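Magazin » Technik » Automatisierung

Greifen, bevor es etwas zu greifen gibt

Wer Dilruba Debnath nach dem besten Greifer fragt, bekommt erst einmal einen Kaffee und dann eine sehr lange Antwort. Seit dem Frühjahr vergleicht sie bei Drarside zwei Parallelgreifer, den von Tronine und den etwas schmaleren von Karakaya, und zwar komplett in der Simulation – in einer Küche, die es nur auf ihrem Rechner gibt. Jedes Modell darf bis zu 500 Versuche machen, an 19 verschiedenen Aufgaben, und am liebsten erzählt sie von denen, die schiefgehen.

Die Küchenmaschine zum Beispiel! Rund, dunkel, sperrig, dazu eine Schüssel, an die man von der Seite nur schwer herankommt. Ein Mensch denkt darüber keine Sekunde nach. Der Arm dagegen muss sich erst zurechtfalten, und die Kamera am Handgelenk sieht aus der Nähe oft kaum mehr als eine große graue Wölbung. Deshalb lässt Debnath immer eine zweite Ansicht von außen mitlaufen, auch wenn das Rechenzeit kostet.

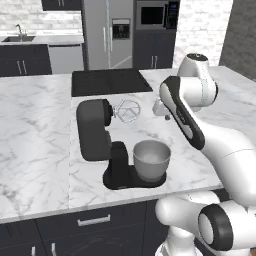
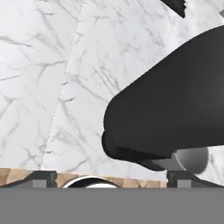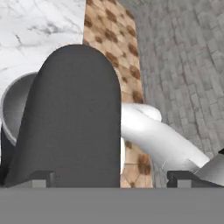 Und der Sieger?

Den gibt es noch nicht, und Debnath hat es damit auch nicht eilig. Im Mai kommt die Steuerung von Gekarell dazu, dann laufen alle Aufgaben noch einmal, jede mit einem Zeitlimit von 60 Sekunden.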